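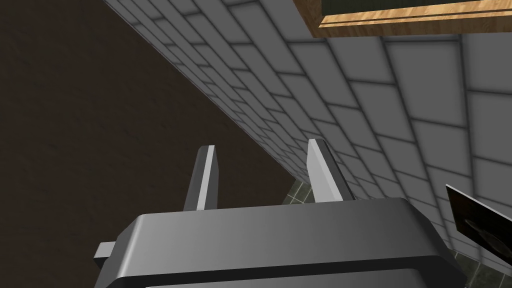

The open gripper in the simulated kitchen, with the tiled wall beyond. Image from the Brimard open day.

January 4, 2026

The Brimard laboratory at Tudurstead opened its doors to the public for one afternoon at the start of the month, and I attended on behalf of our residents' reading circle, which has taken up household automation as its subject for the winter. Members who could not travel have asked for a written account. I have set down what I was told and what I saw, and I have marked my own opinions as such.

Visitors were received in the ground floor lecture room, where coats could be left and tea was served. The event had been limited to 200 places and 199 had been taken, according to the list at the desk. We were then divided into groups. Mine was led by Temitope Nwankwo, who is responsible for the simulation work and who spoke clearly and without notes.

The first part of the visit was a talk on the Kalniņš kitchen. This is a kitchen that exists only on a computer. It has cabinets, doors, tiled walls and a floor, and the laboratory's two-armed robot is placed inside it as a computer model. A person sitting at a desk steers the arms, and the movements are stored so that a control program can later be trained on them. Mr Nwankwo explained that a simulated kitchen can be rearranged overnight. The colours of the doors, the wall coverings and the view outside the window can all be exchanged, and the task repeated in the new setting. The laboratory keeps 41 such arrangements at present.

A member of the audience asked whether it would be simpler to build one real kitchen and be done with it. The reply was that a real one is planned, but that a cabinet door pulled from its hinges by mistake costs money and a simulated one does not. I thought this a fair answer.

We moved next to the demonstration room, where the simulation was shown on a large screen from several viewpoints. One follows each gripper closely, and another looks down over the body of the robot to the arms and the room ahead.
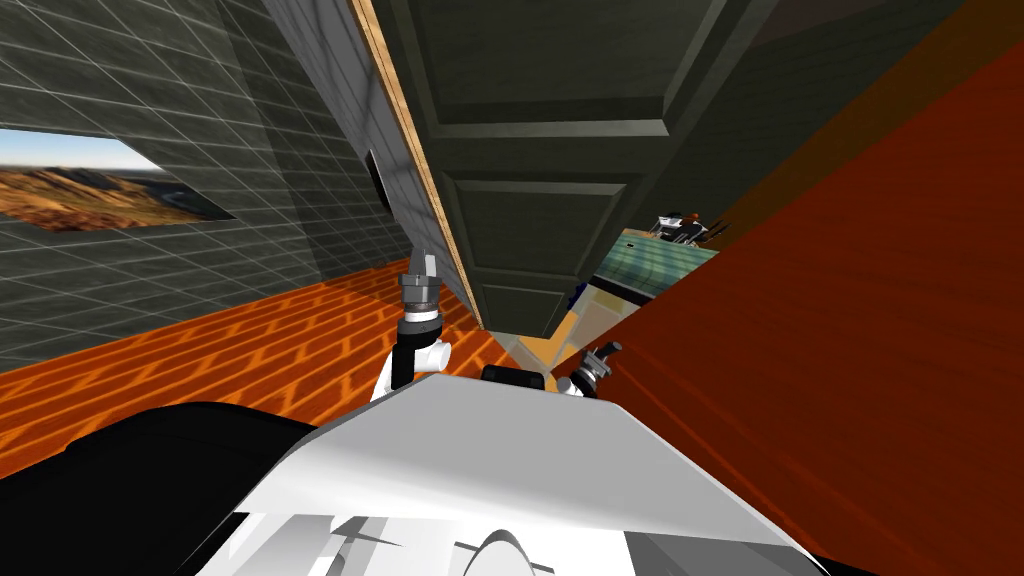 I found this wider viewpoint the hardest to follow. The room is seen at a steep tilt, and it took me several minutes to work out which surfaces were upright and which were flat. Puspita Hidayat, who was at the controls for our group, said that new operators have the same difficulty and that most are given several short sessions before any of their work is kept. She advised us to find the floor first and to judge everything else from it. With this help I managed rather better.

The task chosen for the afternoon was the opening of a cabinet door by its handle. It is an ordinary action, and I had not given it any thought before. The operator must bring the gripper up to the handle at a suitable angle, place one finger on either side, close them, and then draw the door along the curve that its hinges allow. If the arm pulls in a straight line, the fingers will slip or the door will stop. Ms Hidayat talked us through each stage at a gentle pace and answered questions as she worked, which cannot have been easy.

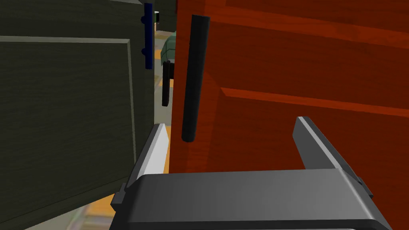
Approaching the cabinet handle, as seen from behind the gripper. The fingers are still open.

Visitors were afterwards invited to try the controls. I waited my turn and was allowed up to 13 minutes, of which I used fewer. The hand controllers are made by Gelier and are light to hold, although I should have liked a rest for the elbow. I did not open the door. I touched the handle twice, and on the second attempt I had one finger on the correct side of it. A boy who followed me was a good deal quicker.

In my opinion the afternoon was well arranged. The explanations were given in plain terms, and the staff did not claim more for the robot than they were able to show. I would make two small criticisms. The screen was difficult to see from the back row, and a printed sheet naming the parts of the arm would have been useful to those of us without a technical background. I have written to the laboratory on both points and have received a courteous acknowledgement.

Mr Nwankwo mentioned that a second open day is under consideration, with dish handling as the likely subject. Members of the circle who wish to attend should leave their names with me at the next meeting. The lecture room has step-free access from the car park side, and the entrance on the main road should be avoided by anyone who has trouble with stairs.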